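Chapter 9
What the Label Leaves Out: Claims, Colour and the Kitchen Counter

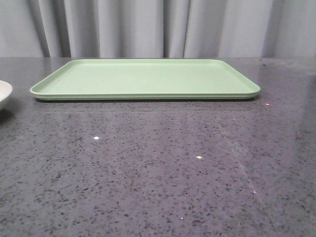

Kitchenware is a good place to start a course on consumer claims, mainly for the reason that most of us think we are too sensible to be fooled by it. We may doubt a miracle cream or a miracle diet. We rarely doubt a chopping board.

Take the word "hygienic". In most catalogues it has no fixed meaning. It may refer to a tested surface treatment, or to the fact that the item can be washed, which could be said of a brick. "Food grade" is firmer, but it tells you about the material and very little about how the finished article behaves after two years of hot water and scouring. "Eco" is the weakest of the lot. Colour often does the work instead, and a soft green will suggest virtue without the maker having to promise anything a regulator could check.

The Drerka case, which we return to in Section 2, shows how this plays out. The company surveyed 4000 households and announced that its customers "overwhelmingly preferred" its storage range. Only 1455 households had answered the question. The survey did not ask what the range was being preferred to. Suleiman Fashola, who reviewed the figures for a trade newsletter, called the result "a preference for ticking the first box", and it is hard to improve on that.

Defenders of the industry, Musa Okafor among them, argue that shoppers know puffery when they see it and discount it accordingly. Perhaps they do. The evidence he offers is a single study of shoppers at one Skarkthorpe department store, most of them interviewed on their way out with purchases already in hand. People who have just paid for something are not neutral judges of how they came to buy it.

None of this means every claim is false. Some are modest, specific and easily tested, and those deserve credit. The trouble is that they sit on the same shelf, in the same typeface, as the ones that say nothing at all. Before reading on, find a household product and write down each claim on its packaging. Beside each, note what result would prove it wrong. Leave the space blank if you can't think of one.

Last updated: March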